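How to compare two robot hands without fooling yourself

Every hand looks good in the maker's video. Stornance says its hand is rated for 2,000 grasps between adjustments, and Haltine says much the same about theirs. I'd leave both claims in the brochure and run your own test, on your own table.

What you need: a two-armed robot, a plain light table, one dish with a rim, and one small packaged item with glossy printing. Shiny wrapping is where weak fingertips give up.

1. Put the dish near the robot and the pack farther out. Leave the rest of the table bare.
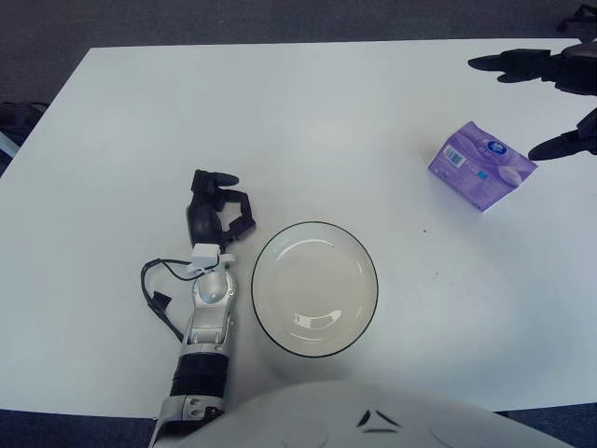 If your controller lets you save a start pose, save it now. I've seen whole comparisons thrown out over a wrist that began a little higher on one side.

2. Check the cables at each wrist. A loop that drags on the table pulls on the hand, and you'll blame the fingers for it. Bring both hands in over the table and look at the slack before you run anything.
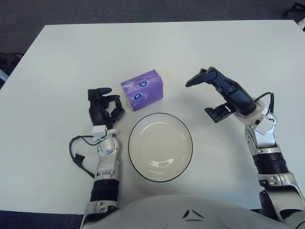
3. Run 20 tries per hand, with the same pack and the same speed. Turn the pack a little between tries. A hand that only works with the box square to the table is a hand that only works in videos.

4. Call it a hold only if the pack stays put while the arm is still. Fingers touching the pack don't count - I don't care what the software reports.

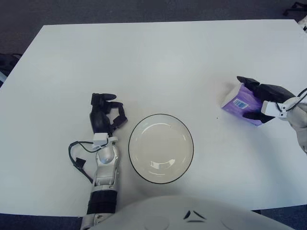
Itziar Escobar wrote in to say step 4 is too generous, and that the arm should move before anyone calls it a hold. Fair enough. Do that as a second round, and keep the two scores apart.

5. Swap the hands to the opposite arms and repeat. Most people skip this, and then they've compared arms. 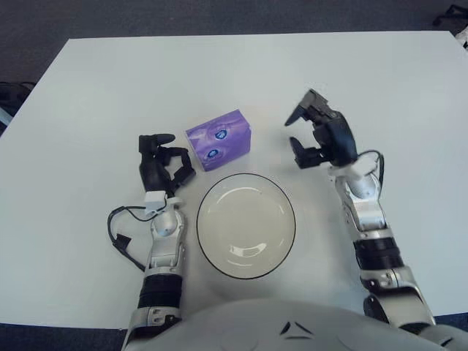 Write down the misses as well, with the pack angle for each. An average hides them. And if the two hands end up within a try or two of each other, don't pick a winner yet. Run it again in November with a fresh pack.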